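4. Chairs and Hard Floors
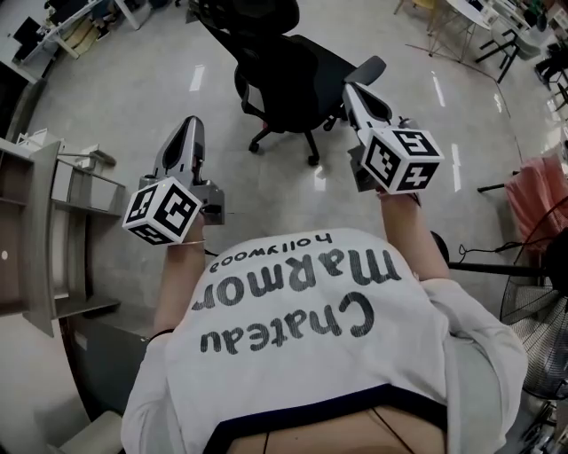 Vol. 20, No. 3, p. 827

Figure 1. A black office chair with a mesh backrest and a padded seat, on light gray polished tile. The five-spoke base stands on small black casters.

4.1 What is claimed for the rolling chair

The office chair on casters is so common that few writers on workrooms bother to defend it. When they do, the defense runs along familiar lines. A chair that rolls saves its user from getting up. It can be pushed out of the way when the floor is needed and pulled back when it is not. It serves several desks in one day. All of this is said with great confidence, and in the sources we read for this section it is almost never supported by anything more than the writer's own habits.

We do not say the claims are false. We say that they were made for a chair in general, on a floor in general, and that the floor tends to drop out of the discussion after the first paragraph. The chair in Figure 1 is an ordinary one of its type, and the tile under it is bright enough to throw back the ceiling lights in long white streaks. A room with such a floor is pleasant to look at. Whether it is a good room in which to keep a chair on wheels is a separate matter, and the furniture guides treat the two questions as one.

The Lulstead guide, which is still handed out to office managers in our area, gives a single page to floors. It recommends "a hard, smooth surface for ease of movement" and moves on to curtains. The Vernley handbook is longer and no better. It repeats the advice and adds that hard floors "encourage flexible seating," a phrase that we have read many times and are still unable to attach to any behavior. If it means that people move their chairs more, somebody should have watched them do it. If it means that people are happier with where they sit, somebody should have asked.

4.2 Moving and staying put

A chair is asked to do two things that pull against each other. It should move when the sitter wants it to, and it should stay where it is the rest of the time. Nearly all the praise for casters on tile concerns the first. The second shows up in complaints, and complaints are seldom written down.

In the interviews reported in Section 3, the second came up before we had raised it. One clerk at the Dridthorpe office described hooking an ankle around the leg of her desk for most of the morning to keep from drifting backward as she typed. She had done this for so long that she thought of it as the way one sits. A coworker had moved his desk so that the wall was directly behind his chair. Neither of them had asked for a different chair, and both had answered "satisfied" on the written form that was sent around before our visit. We take this as a reason to be careful with the form. It asked whether the chair was easy to move, and of course it was.

Armrests complicate the picture further. The usual advice is to push down on them when standing. On carpet this works well enough. On a hard floor the same push can send the chair back, and a sitter who has been caught once will tend to reach for the desk instead. Several people we spoke with did exactly that and no longer used the armrests for anything except resting a jacket. The Vernley handbook lists armrests as an aid to rising and does not mention flooring on that page at all.

Szabolcs Fodor, who read an early draft of this section, objected that we were blaming the floor for poor casters. Braked casters exist, he wrote, and so do casters with a soft tread, and a fair test would compare like with like. We accept the point in part. A better caster would probably remove some of the trouble. But the guides do not tell their readers to buy one. They tell them to lay a smooth floor, and the people who sit on the result are given whatever came with the chair. It is the ordinary setup that we are concerned with, and the ordinary setup has been judged mainly by people who pushed an empty chair across a showroom.

4.3 The matter of cleaning

The other argument for tile is that it is easy to keep clean, and that a chair on wheels makes it easier still. The cleaner rolls the chair aside, mops, and rolls it back. We heard this from managers. The cleaners themselves gave a more mixed account. Rolling the chair aside is quick, they agreed, but a chair with five spokes has five places where hair and grit collect, and what the casters pick up they put down again somewhere else. One cleaner turned the chairs over once a month and picked the wheels out with a kitchen fork. The time this took was not counted anywhere in the office's own estimate, which ended with the mopping.

Polish is a further cost that drops out of the figures. A floor with a high shine shows every scuff, and it was the shine, more than any dirt, that decided how often the floor got attention. The Lubis report, the only one of our sources to give a sum, sets the yearly saving from hard flooring at 827 for every 100 chairs. It does not give the currency. It does not say whether polish is included, and a footnote at that point refers the reader to an appendix that is missing from both copies we were able to obtain. The number has since been quoted in two other guides, in each case without the footnote.

4.4 Mesh, padding and the question of use

Less needs to be said about the chair itself. Mesh backrests are recommended on the grounds that they are cooler than solid ones, and padded seats on the grounds that they are softer than hard ones. Both seem likely. What we would question is the step from there to the claim, found in every guide we consulted, that such a chair "supports a full working day." The trials behind this phrase, where we could trace any, lasted 20 minutes. People were asked to sit, to stand, and to rate their comfort on a card. Most of them rated it highly, as most people would who had been offered a seat in the middle of a shift.

A full working day is harder to study, and we have some sympathy with those who have not done it. People get up, fetch things, talk across the room, perch on the edge of a desk. In the three offices we visited it was common for a chair to stand empty for long stretches. A chair standing by itself on an open floor tells the visitor very little. It may have been pushed there for a reason or simply left, and the guides' floor plans, with every seat squared up to its desk, are no help in telling which.

For the same reason we are doubtful about photographs as evidence of how a room works, our own figure included. Figure 1 shows what kind of chair we mean and what kind of floor. It cannot show whether the chair creeps when somebody leans back, or how the casters sound at the far end of the building. Yet the Lulstead guide rests its whole case for hard floors on a page of photographs very much like it, with captions such as "a flexible, modern space."

4.5 What would change our minds

A modest study would settle a good deal of this. Take one office with tile and one with short carpet, leave the same chairs in both, and record for a month how often each chair is moved by its sitter on purpose and how often it has to be pulled back. Ask about the second as plainly as the first. Include the cleaning of the casters in the cleaning time. Then exchange the chairs' casters for braked ones, as Fodor suggests, and run the month again.

Until something of the kind has been done, we would treat the advice in the guides as a matter of taste. Some offices will like a polished floor and put up with the drifting. Others have laid a mat under every desk - a cheap fix, and one that gives up most of the rolling for which the floor was chosen in the first place. The mats are taken up in Section 5, together with the separate problem of their edges.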